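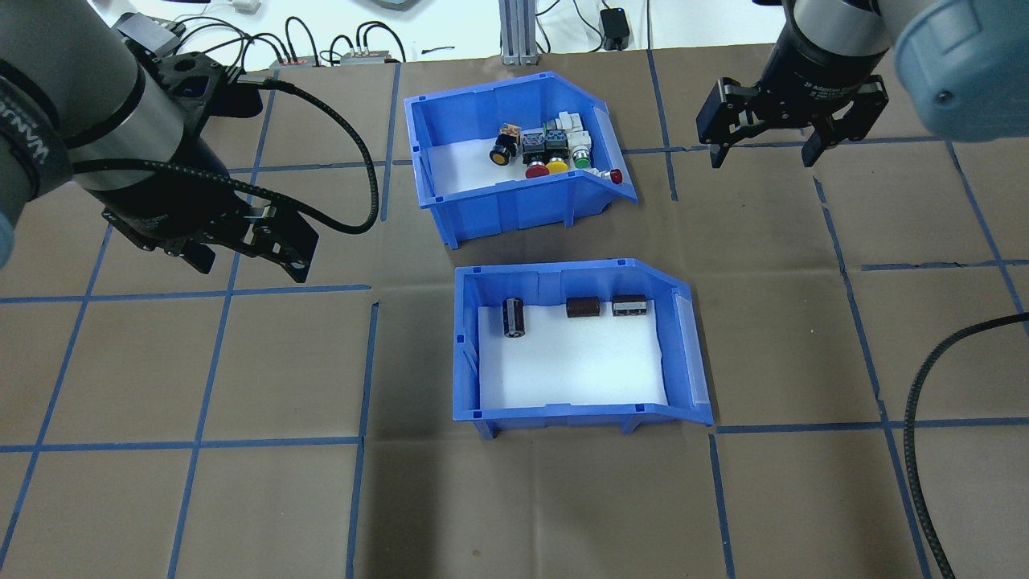 Reading time: 3 min

Print | E-mail

Notebook, March, Sunday, started 2:15 p.m.

Re: membership roll for the Koech priory election, second pass

Picked up from the paper roll. The scanned register from the Tristunach house has 1,482 entries. Chancery at Hamau works from its own copy, typed from the same register after the old grand prior resigned, and the two don't agree. The vote is on the new constitution as well as the prior, so the roll has to be fixed before ballots go out.

Method, same as first pass:
- Key on surname, year of admission and class of membership. Class alone is useless because the Hamau copy merges professed members with those in promises.
- Strip honorifics before matching. "Fra", "Dame", "Chev." and "Cfr." all appear, sometimes inside the surname field.
- Do not match on parish. Parishes were merged twice and the register was never updated.

Result: 12 entries on the Tristunach roll with no counterpart at Hamau. Went through them by hand. Most are transfers from the Skonerari delegation, admitted there and received here later, so Hamau has them under the earlier year. Those can be closed once the key allows either date. The rest have a suspension note in the margin in a different ink, no decree number. Left open.

The suspension notes matter. Under the old statutes a suspended member keeps his place on the roll but loses active voice. The draft constitution drops the distinction. If the election runs under the old text and the ratification under the new one, the same person can be eligible for one ballot and barred from the other. Need a ruling in writing from the chancery. A phone answer won't do, the last one was reversed.

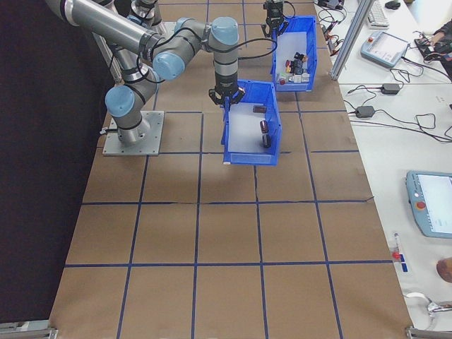
Reran with both dates allowed. Transfers close as expected. One false match: two cousins, same surname, same year, both received at Skonerari. Split by hand and flagged in column F.

Petition signatures are a separate file and stay separate. The open letter asking for the visitation report to be released has 900 names, collected online, no membership numbers. Do not use it to confirm addresses. Several signers are lay associates with no vote.

Ballot paper order is 3,000 sheets, two per voter plus spares. Enough even if all the open entries are allowed.

To do:
- letter to Hamau re: suspension notes, ask for decree numbers
- rescan register pages where the gutter hides the admission year
- check whether the Skonerari proxies need the bishop's seal or only the delegate's signature
- back up column F before anyone sorts the sheet again

Stopped 6:40 p.m.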